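Tekstead Sit-Stand Desk, white top: seven months in
Posted March 9, 2023

I write at home most days, and I'd been putting off buying a proper desk for so long that my old one had a dip worn into it where my elbow goes.
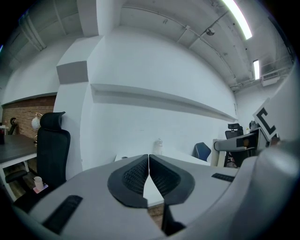

Putting it together

I set aside a whole evening in August for this and needed most of it. The legs and crossbar went together easily enough, but the booklet shows the motor cable on the wrong side, so I had it all upside down on the rug twice before it looked right (the dog was thrilled, at least). Get a second person for the flip. The box weighs a ton!

Living with it

The white top is lovely and bright in the mornings, and coffee rings wipe away with a damp cloth if you catch them the same day. Pen ink is another story — I have one blue line that I suspect will outlive me. At full height there's a little wobble when I type hard, nothing that has ever bothered me, though my sister's Allden is steadier and she likes to mention it.

The motor is quiet enough to use on a phone call. I do wish it had more than two memory buttons, as my husband and I are very different heights and he likes to stand too.

Price and where I got it

I paid $958 at Plindside, with delivery, which took 14 days. It's a lot of money for a desk, and I went back and forth over it all summer, but my back is happier and I'd buy it again.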